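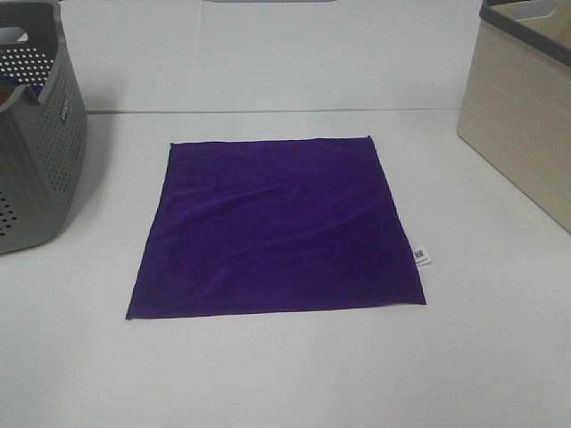
purple cloth, white table

ok magnesium thread bc I keep getting the same DMs. I am not a doctor, I'm a person who sleeps badly and reads labels. going fast, lunch ends at 1

first thing. "magnesium" on the front of a bottle tells you almost nothing. turn it around. look for the second word. citrate, glycinate, oxide, malate, whatever. that second word is most of the difference you'll feel

oxide: cheap, lots of it on the label, your body doesn't take up much. rest goes straight through. if you bought the big tub at the grocery store and spent the evening in the bathroom, hi, same

citrate: absorbs better, still loosens things up. some people want that! Cletus Dvorak from my old running group swears by it for exactly that and will tell you so over breakfast

glycinate (sometimes says bisglycinate, same deal for our purposes): gentlest on my stomach. it's the one I stayed on. pills are huge tho

second thing, the numbers. my first bottle was Dralino and the front said one big number and I thought great, one pill. no. serving size was 2 capsules. check serving size before anything else pls

also some labels give the weight of the whole compound and some give "elemental" magnesium, meaning the part that's really magnesium. glycinate is mostly glycine by weight. so a huge number can be a small dose. if the label doesnt say which one it is, I email them. Dralino answered in a day, Lukley never did

someone asked what I take now. Katene glycinate, one with dinner. was taking it right at bedtime and woke up with heartburn, Anju Tiwari suggested moving it to food. she's a pharmacist and my neighbor so she gets my questions by the recycling bins, poor woman

what Anju also said, and I wrote it down:
- kidney problems = do not start this without your doctor
- certain antibiotics need to be hours apart from it
- same with thyroid pills
- blood pressure meds, ask
that's the part of the thread I'd like you to actualy read

did it fix my sleep. eh. I kept a notebook for 36 nights. I fall asleep a bit easier I think? I still wake up at 4. leg cramps are way down, but I also started drinking water like an adult in the same month so who knows

pls don't quote my notebook at me as science. one tired 51 year old with a pen

Tamás Kiss asked about the sprays and oils you rub on your feet. tried the Mandwood spray in August. itched like crazy, smelled like a pool. from what I could find the evidence that much gets through skin is thin. if you like a foot rub, have a foot rub

gummies: read the sugar line. also they taste like candy and I ate extra, which is a bad trait in a supplement. keep away from kids, obviously, and from me

powders. fine. the lemon one clumps. use warm water first then top up with cold. stir longer than you think. don't put it in coffee, I did, it curdled the oat milk and my whole morning

"do I need it at all" is the better question and I should of started there. lots of people get enough from food. pumpkin seeds, almonds, spinach, black beans, brown rice. Ebise Lencho sent me her black bean thing and I've made it every week since, will ask if I can post it

on blood tests: I had one, came back normal. my doctor said most of your magnesium is in bone and inside cells so a normal blood number doesn't settle everything. she also said it doesn't mean I'm secretly low. so. shrug. she was ok with a small dose and told me to stop if my stomach complained

more is not better. there's an upper limit for supplements, it's on the official health sites, look it up for your age and don't stack. multivitamin has some. antacids can have a LOT. laxatives too. add them together before you buy another bottle

oh and the "11 minerals your body is begging for" ad that's following everyone around. it's a proprietary blend. means they list the blend total and don't have to tell you how much of each thing. I won't buy those anymore, from anyone

what I look for now: the form named, elemental amount stated, a third party testing seal I can go check on the tester's own site, short list of other ingredients. price last. the Katene isn't the cheapest but the big bottle evens out. no one is paying me, I wish

Csaba Bárány replied that his gave him weird dreams. I've heard this from other people too, never had it myself. he switched to mornings and says it's better. try that before tossing the bottle maybe

storage bc two of you asked: lid on tight, not in the bathroom, not on the window sill. mine lived above the stove for a while and the capsules stuck together in one lump. threw them out

if you get diarrhea, cut back or stop. if you feel weak, really drowsy, heartbeat doing something odd, that's not a wait and see thing, call someone

ok muting this for the afternoon, have a 1:15. will do iron next, that one I have Opinions on. typos stay

edit: yes you can cut the Katene tablets in half, they have a line down the middle. not the capsules. please don't cut the capsules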